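Kapitel 4
Stirnradgetriebe: Übersetzung und Achsabstand

4.1 Grundbegriffe

Ein Stirnradpaar überträgt Drehmoment zwischen parallelen Wellen. Kenngrößen sind Zähnezahl z, Modul m und Teilkreisdurchmesser d = m · z. Zwei Räder kämmen nur bei gleichem Modul und gleichem Eingriffswinkel.
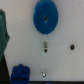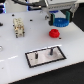
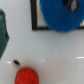
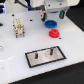 Abb. 4.1 bis 4.4: Blaues Bauteil mit heller Unterlage

Das Übersetzungsverhältnis i ist der Quotient aus Antriebs- und Abtriebsdrehzahl, bei einem einfachen Radpaar also i = z2/z1. Ein Antriebsrad mit 9 Zähnen und ein Abtriebsrad mit 134 Zähnen ergeben i = 14,89. Bei einer Antriebsdrehzahl von 2000 min⁻¹ dreht die Abtriebswelle mit 134,3 min⁻¹. Zähnezahlen unter 17 erfordern bei einem Eingriffswinkel von 20° in der Regel eine Profilverschiebung, da sonst Unterschnitt auftritt.

Der Achsabstand unverschobener Räder beträgt a = m · (z1 + z2)/2. Abweichungen verändern das Flankenspiel. Zulässige Werte für die Baureihe Pronetden sind in Tabelle 4.2 zusammengestellt; Abschnitt 4.3 behandelt die Schmierung.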